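Lerkberg gets its office back

Second floor, above the bakery. The stairs smell of burnt sugar till noon. Florêncio Calado takes them two at a time with a box of leaflets under one arm and his phone clamped to his ear, and he's talking to a landlord. Not his own landlord. A landlord in Umport who has changed the locks on two young men because a neighbor saw them holding hands by the bins.

"Then give them their things," he says. "Tonight. Clothes, passport, the cat." Pause. "Yes, there's a cat."

He got the passport and the cat. The clothes took another week.

Calado is the new coordinator of the Lerkberg Equality Line, the first paid one in 3 years. The job sat empty because the money sat empty. A legal advice desk, a phone, a drop-in on the corner of Brandão Street, all of it held together by whoever had a free evening. Some nights that was one retired bus driver and a kettle. Some nights the phone just rang.

Now there's a salary. Part time on paper. Ask his partner about part time.

What people call about

Housing, mostly. Then work. Then family, which is the hardest and the longest, and the one where the law is least use to anyone. The line took 112 calls in December, a month when people get sent home from dinner tables. Calado has the log in a spiral notebook, no names, only initials and a word or two. "Sister." "Shift swap." "Locks."

A woman who stacks shelves asks whether she can be moved to nights for wearing a suit to the staff party. She can't, says Calado, or not legally, and he'll write the letter. A father asks what to call his kid now. "I told him, ask your kid." The father called back an hour later to say he'd asked. He was crying, Calado says, the good sort, I think.

He grew up down the coast, son of a net mender, came to Lerkberg for a warehouse job and stayed for a choir. Tenor. Bad one, he says. The choir is where he first heard of the line, from a card pinned by the coffee machine. He kept the card in his wallet for most of a year before he dialed. Didn't say anything the first time. The person on the other end waited, then said they were there till ten. He remembers that more than anything anybody said to him later.

The clinic question

Ask him what he wants to fix and he doesn't say marriage or marches. He says doctors. Lerkberg has one hospital and three practices, and the stories that come up the stairs are all alike. A man who's told his partner of two decades can't sit in recovery, family only. A trans woman in for a gallbladder, called "sir" across a full waiting room, who gets up and goes home and puts up with the pain till spring. People skip the checkup. Then they skip the next.

So there is a plan, sort of. A one page card patients can hand over at the desk: name, what to call me, who my person is, who you may talk to. Plus a short training for front desk and ward staff. The hospital has said yes to the wards and maybe to the desk. "Maybe is a yes with its coat on," says Calado, and then looks embarrased and asks for that not to be printed. 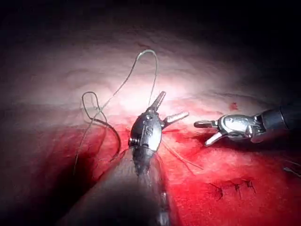

Money, again

The salary comes out of a fund set up by Sovcombe, the shipping insurer down at the harbor, and not everyone is happy. There was a long meeting. Chairs, bad coffee, a vote by raised hands. Some of the older members remember when the same firm wouldn't put a same-sex partner on a staff policy. One of them stood up and read out her refusal letter, the whole thing, including the reference number. Then she voted for taking the money.

"They owe me," she said. "Let them pay Florêncio."

The grant runs out in a year and half. After that, who knows. Calado is already writing to the town council, whose members are friendly in corridors and vague in writing. He wants 25 small businesses to put in a little every month. He has eight so far, among them the bakery downstairs, which pays in cash and rolls.

Umport next

The other thing is distance. Umport is an hour off by the slow bus, a port town with no drop-in, no bar, no choir. Most of the harder calls come from there. People won't use a local number, and they don't want a meeting in a place with windows. Calado goes over twice a month and sits in the back of the library, by the atlases, with a green scarf on so callers know him. Some days three people come by. Some days he reads about Mongolia.

The leaflets in the box are for Umport, 1,000 of them, folded small enough for a shoe. That was a caller's idea. No rainbow on the front, only a phone number and the hours. He worried over that for days, he says, whether it was hiding. Then he thought about his own card, the one in the wallet, and what it'd looked like. Plain. White. Coffee on one corner.

Half past six. The phone goes. He puts the box down on the only chair and picks up, and says his first name, and waits.

The line is open evenings, six till ten. The drop-in on Brandão Street is round the back, ring twice.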